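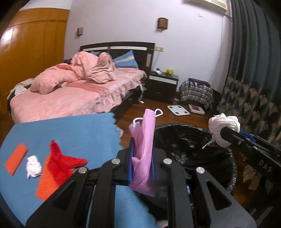
Pads letting go of soft stuff – clean, swap or shim?

Cudlow Bench Forum > Grippers and end tooling > Care and repair
January, posted by looseunit_44
Print this page | E-mail this thread
Search the forum: enter keywords Go Advanced

looseunit_44 wrote:

Hello all. Pair of hand-held parallel grippers, Fullo jaws, Tatier blue rubber pads. The job is bedroom tidying: pick the rubbish off the table and the floor, put it in the bin, repeat until the will to live departs. One's got the face mask in the jaws up top, the other has the tied-up bag over by the wastebasket, so you can see the sort of load I mean. Nothing heavier than a sponge.

For the first couple of weeks they'd hold anything. Now the left one has started dropping thin fabric. It closes, looks like it has a lovely grip, and then halfway to the bin the mask slides out the bottom like it's remembered an appointment. Tissues are worse. Sponges are fine, but a sponge would be fine in a pair of barbecue tongs.

The counter on the left says 3,796 closes. The right says 1,015 and behaves itself. Same pads, same batch, fitted the same afternoon by the same idiot.

Before I order a bag of new pads at the price of a decent lunch, is there anything I should be doing to the old ones? The manual says "inspect regularly" and leaves it at that.

wobblyfixture wrote:

Bin them. Pads are consumables, same as brake shoes. I swap at 2,000 closes whether they look tired or not and I haven't had a drop worth mentioning. You're at nearly double that and asking if a wipe will bring it back.

Fabric is the first thing to go when the surface glazes. Hold the pad side-on to a torch and look for a shiny oval in the middle.

tea_and_torque wrote:

Respectfully, wobbly would bin a gumboot for having mud on it.

Clean them first. Tissues shed like a labrador, and a pad with a layer of lint on it has the grip of a buttered plate. Warm water, drop of dish soap, soft toothbrush, air dry overnight. Not on the heater. And keep isopropyl off them. I know everyone has a bottle of it on the bench. I cooked a set that way and they went hard enough to play the xylophone on.

wobblyfixture wrote:

I use isopropyl on mine between changes and they're fine.

tea_and_torque wrote:

You throw them out at 2,000. You could be cleaning them with gravel and you'd never find out.

looseunit_44 wrote:

Torch test done. There's a shiny patch, but it's down at the tip and all on one side, nothing in the middle. Tip edge nearest me is polished, the far edge still looks like it came out of the packet. Also a fair bit of grey fluff, so one point to tea.

scrapbin_sally wrote:

Wear on one edge at the tip isn't a pad problem, it's the jaw sitting crooked. You can put fresh rubber on it every arvo and it'll do the same again.

Those slotted plates on the jaws are the usual culprit. The slots are there so you can set the reach, and they're also there so the plate can wander off when a bolt backs out a hair. Put a driver on every one of those silver bolts before you spend a cent. Bet you a snag in bread that one of them turns.

Then do the paper check:

1. Power off, or finger off the trigger, whichever yours has. Open the jaws all the way.
2. Cut two strips of ordinary printer paper, same width as the pad.
3. Hang one near the tip and one near the root, close gently, and tug each in turn.
4. If the tip holds and the root slides, or the other way round, the plates aren't parallel.
5. Turn the strips and do it across the pad, near edge and far edge. Most people skip this one, and going by your shiny patch it's the one you need.

looseunit_44 wrote:

I owe you a snag. One bolt on the left gripper went round by hand. By HAND. The rest were snug.

Paper check lengthwise was good. Across the pad, the near edge grabs the strip and the far edge lets it wander out with no argument at all. So the plate has been leaning in on one edge and everything thin has been hanging off a line of contact the width of a noodle.

What do I do the bolts up to? And do I put threadlocker on?

tea_and_torque wrote:

Blue threadlocker, tiny dab, wipe the excess. Keep it well away from the pad. It doesn't do rubber any favours and you'll spend an evening picking it off with a fingernail.

scrapbin_sally wrote:

I wouldn't use threadlocker at all until you've stopped fiddling with the reach. You'll want to move that plate again inside a month, everyone does. Spring washer under the head, if there's room for one, and a paint-pen line across the head and the plate. When the line doesn't line up any more, you've got your answer without picking up a tool.

Torque: I have the little Stüber driver set at 2 newton metres for mine, but mine are steel screws into brass inserts. Check what yours go into. If it's straight into plastic, go a good deal softer and stop when it feels firm. A stripped jaw is a much longer thread than this one.

wobblyfixture wrote:

Paint pen is good advice and I'm annoyed I didn't say it.

I'll stand by new pads, though. Once an edge is polished the rubber isn't going to grow back. Square the plate up, put new rubber on, start the counter from zero.

tea_and_torque wrote:

Or square the plate up, wash the pads, and turn them end for end so the polished bit is at the root and the fresh bit is doing the work at the tip. Costs nothing. If it still drops tissues, then buy the rubber.

flangeworthy wrote:

Can you flip the Tatier ones? Mine are glued.

tea_and_torque wrote:

The ones with the backing plate come off with the screws. The stick-on sort, no. If yours are glued, wobbly's right for once and I'd like it noted that I said so calmly.

flangeworthy wrote:

Glued it is. Ordering.

One more for the original poster, are you closing harder to make up for the slipping? I did, for weeks. Squeezing harder on a crooked jaw just bends things further and wears the tip faster. Mine got to the point where it could hold a tissue or let go of a tissue but wouldn't commit to either.

looseunit_44 wrote:

I have been squeezing it like a stress ball, yes.

Update for anyone who comes here from the search box. What I did, in order:

1. Took the pads off the left gripper, labelled which way was up in pencil, and washed them with dish soap and the second-best toothbrush in the house. Left them on a tea towel overnight.
2. Loosened all the plate bolts, laid the jaw against a steel rule and nudged the plate until there was no light showing along either edge.
3. Nipped the bolts up a little at a time, going back and forth between them. First go I did one right up before touching the others and the plate walked straight back to where it started. Lovely.
4. Paint-pen line on every head. No threadlocker yet.
5. Pads back on, turned end for end.
6. Paper check both ways. All four corners hold.

Ran masks and tissues for an evening. Masks are sorted. Grab by the body of the fabric, not the ear loops, if anyone's wondering, as the loops stretch and the thing swings about like a wet sock. Tissues are better but I still lost a couple, and those were scrunched so loosely that I'm inclined to blame the tissue.

Did the right gripper too while I had the rule out. Bolts tight, wear even, no drama. New pads are in the cart for the left one, so wobbly may have his half of a victory when they turn up.

scrapbin_sally wrote:

Good. Check the paint lines after the next few sessions, they like to settle once and then behave. And give the pads a going over with a lint roller between washes, it's quicker than the toothbrush and you don't have to explain it to the household.

wobblyfixture wrote:

Half?

tea_and_torque wrote:

Generous, I thought.

flangeworthy wrote:

Does the lint roller leave any tack on the rubber? The cheap ones here are basically flypaper.

scrapbin_sally wrote:

Peel a fresh sheet and press it on your sleeve first, then do the pad. Light pressure. If you're still worried, damp microfibre cloth afterwards.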